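Speaker notes, lab seminar, 2019-11-20
Talk: Clearing up after lunch, slowly
Booker Nakamura

Slide 1. Thank Hema for the slot. Don't do the joke about my kitchen. Reece has heard it.

Slide 2. The question. When a two-arm policy fails at a long tidying task, where does it fail? We call the task set Dunulow. Say it slowly, it gets misheard.

Everyone assumes grasping. I assumed grasping, and put it in the proposal, in bold.

Slide 3. The method. Joelle's idea, and I was against it for most of October. We stop each run at the handoff between subtasks, have a person reset the arms to a known pose, then let the policy carry on. Same dishes, same mess. If success jumps, the trouble was in the handoff. If it doesn't, go ahead and blame the fingers.

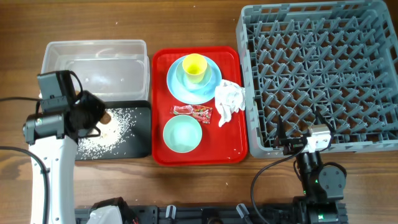
Slide 4. Results. Pause here, people like to read the bars themselves.

Without resets, 38 percent of runs finish. With resets, 75. Same weights, same arms, 20 runs per condition — yes, that is small, and Obinna will say so from the back row. Let him.

Slide 5. What we think is going on. The policy ends a subtask in a pose it never saw at the start of the next one. It hesitates, then commits to something strange with great confidence.

Slide 6. What didn't work. Longer history made it worse. Skip the second plot unless asked, the axis label is still wrong.

Slide 7. Next. Train on the awkward poses, drop the human reset. Reece has 2 variants running now.

Questions. If someone asks about rice, send them to Joelle.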